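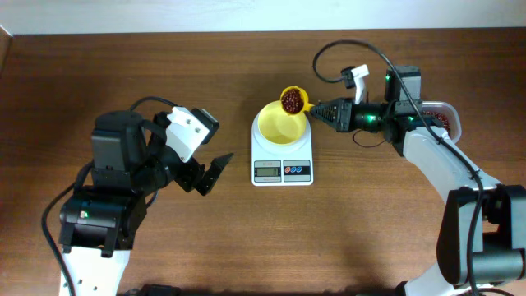 Weighing dried beans: tare with the bowl on or off?

tallgrass_pam
29/08/2023
My small kitchen scale gives me a different number for the same scoop of beans depending on whether I set the bowl on before or after I switch it on. The gap is 2 grams, sometimes 3. Is the scale bad or am I doing it wrong?

Witex
Bowl on first, then zero it, then beans. If you switch on, wait, and then add the bowl, press tare again.

dorrin_k
Check the table too. Mine sat on a board with a slight warp and drifted all the time.

Poltlow
I don't agree that it matters. For beans 2 grams is nothing. You're going to soak them anyway. I use a cup measure and have for 20 years.

Witex
It matters if she's splitting a bag into equal portions. It adds up.

tallgrass_pam
Yes, that's what I'm doing. Small red beans, into freezer bags once they're cooked.

Renata Paredes
A wide bowl can also touch the buttons or hide the display. Try a narrower one. And pour from the scoop slowly, a cheap scale can miss very small amounts if you trickle them in.

Poltlow
So slowly, but no trickling? Which is it?

Renata Paredes
Steady, then. Lift the bowl off and set it back at the end to check the reading.

tallgrass_pam
New batteries and tare with the bowl on. Same number both times now. Thanks.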